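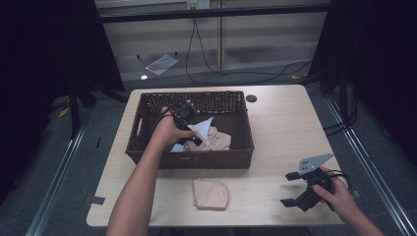

Figure 1. Folding station, with the wicker basket on the far side of the table and one folded piece in front.

4.2 What counts as folded?

I went into this part of the study thinking folding would be the easy bit to code, and boy, was I wrong. Zainab Ekwueme and I each went through the same 50 baskets in July, and we kept tripping over the same thing – when is a piece done? I wanted square corners. Zainab was happy with anything flat that would stack, even if the edges curled a little (the beige piece in Figure 1 is a nice case, and we argued over ones like it for most of an afternoon!).

In the end we went with her rule. A piece is folded if it lies flat and is more or less a rectangle, and curled edges are fine. Anything still crumpled in the basket is coded as waiting. Across all six households that gave us 1,267 pieces, of which 872 were folded on the first try. Gladys Villanueva then recoded the towels on her own, and her notes on thirds versus halves are picked up in 4.3.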